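Up far too early again, down to see to the robot with a coffee before anyone else was about. June light is lovely in there at 5 in the morning, I'll give it that.

Yoon-hee Joo had left me a note saying the new wrist bracket fouls when the arm comes in low, and she's right, it does. I took it off, filed the inside corner, put it back, took it off again (wrong screws, the short ones from the Verbeke bag, my own fault for tipping them all into one tub) and by then the coffee was stone cold. We've named the whole thing Womska, by the way. I lost the vote. I wanted Girndale.

Anyway! Spent the rest of the morning on the dishwasher job. I've been at the thumb for ages and I think the trouble is in my code and the hand is fine, so today was all slow moves, reach, stop, open the fingers, back out, write it down.

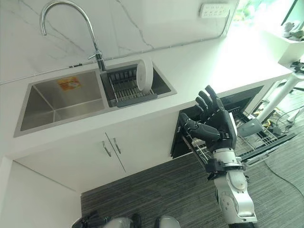

Right hand up by the open dishwasher, one plate in the drying rack.

I'd set myself 200 reaches before lunch, which was daft. Managed 64. Still, that's 64 more lines in the log and the wrist didn't catch on the last lot, so I'm calling the filing a success until Yoon-hee tells me different.

Need to ring Travitz about the spare finger cable, and I must sort those leads on the floor before I go flying over them. Tomorrow: thumb again, left arm if there's time. Also buy milk.

12 comments
Share 5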